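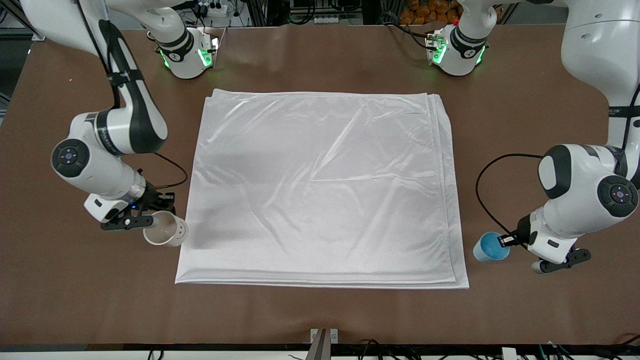 The cups are harder than the cloth, according to one of the students at the Rakari table, and they'd argue it with anyone who stopped. Reason given: cloth forgives you, a cup goes over and you start again.

Open day at Stander, the student robotics rooms, one afternoon in February. Got there at 3, parking a mess, missed the welcome talk. No loss I think.

Four projects on the floor. Rakari is the two-arm one, table setting. White cup in one gripper, light blue in the other, big white cloth between them. The club wants the whole job done in one go by spring, cloth and cups both. They've been at it 9 weeks. Coffee next door was free, and terrible.

Clirkex is a sorting line, first-years mostly. Loud. Didnt stay long.

Falcão has the best poster and the longest line, so I only caught the end of the talk. Something about mapping a greenhouse. Took a leaflet, left it on a chair.

Fourth one was packing up already.

Asked at Rakari about joining. Club meets twice a week, more than 6 hours if you count cleanup, no experience needed but you do have to learn the cabling first. Everyone hates the cabling, they said so cheerfuly.

Doors closed at 7. Going back for the spring demo, earlier this time, and by bus.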